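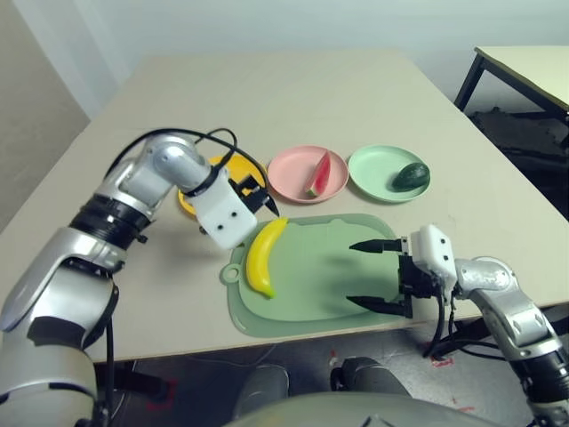
Will the robot take the jobs in the kitchen?

The company says it will not cut any job this year, and what comes after that is not decided. The people who work there give longer answers.

Gresau is a catering company in Plalham. It employs 469 people, and most of them prepare cold food for hospitals, trains and offices. The fruit section is the smallest one. It begins at 6 in the morning, and its work is to cut fruit and to put it on plates in the correct order, so that every plate in one delivery looks the same.

In September, the company started to teach a robot with two arms to do a part of this work. The teaching happens in a separate room, on a light beige table, with toy fruit. There is a banana, a slice of watermelon and an avocado, a pale green cutting board, and round plates in yellow, pink and green. The robot must learn to take a fruit from a plate and lay it on the board, or the opposite, when a person asks for it.

Modupe Adeyemi has worked in the fruit section for many years and now spends three mornings a week with the robot. She was asked because she is fast. This surprised her, as the first thing she had to learn was to be slow.

"When I take a banana, I don't think about my hand," she says. "Here I have to think which side, how high, how much open. On the first day I was more tired than after a double shift."

She moves the arms herself with a pair of hand controls, and the computer records the movement. After each recording she says whether it was good or bad. At the beginning a technician made this judgment, but he let pass many things which the kitchen would never accept, for example a slice lying with the point toward the customer in one plate and away from him in the next. Now her word is the one that counts. It has also changed her pay, although less than she asked for.
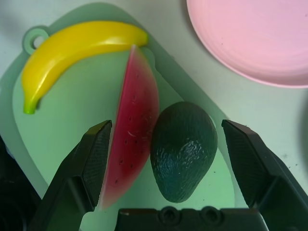
The shape of a fruit matters more than its weight, she explains. A banana is long and bent, so there is a good place to hold it and several bad ones. A watermelon slice is narrow at one end, and if the fingers close too near to the point, it turns. An avocado is round and likes to roll. With real fruit there is one more difficulty, that it is soft, and everybody in the section knows that the difficult months are still coming.

Oona Laaksonen, who leads the project for the engineering office Brindbridge, agrees with this. "Toy fruit is kind to us," she says. "It has the same shape every morning. We chose to begin with the easy thing, and I would not like that somebody thinks we have finished."

Her plan is that the robot will take over the placing, and that people will keep the cutting and the checking. The target is 200 plates in one shift. A good worker does more than this, but the robot could do its shift at night, when it is hard to find staff.

The night is exactly what worries Chibuzor Yusuf. He has worked nights for a long time, and the night supplement is a big part of what he brings home. He has seen the robot two times and found it interesting. "I have nothing against it," he says. "I only ask who gets my night money if it stands there and I stand here in the day." He put this question to the management in a staff meeting on 17th January. The answer was that the matter will be discussed.

Some changes are smaller but are felt already. On the mornings when Modupe is in the robot room, the section has one pair of hands less, and the others must cover for her. At first this made bad feelings. The shift leader, Adebayo Etim, has since changed the rota so that other workers can also learn the controls. Two have tried it. One liked it very much, and the other went back to the knives after an hour and said that she prefers fruit that smells.

Etim himself sees a practical gain. The placing is the part of the work which hurts the wrists, and he signs the sick notes. He would be glad if a machine did it, on the condition that the people who are free from it get other work in the same section and not in the dishwashing.

Modupe would like to have this condition in writing. Until then she continues with her three mornings. Next on her list is the avocado on the pink plate, from the left side and from the right.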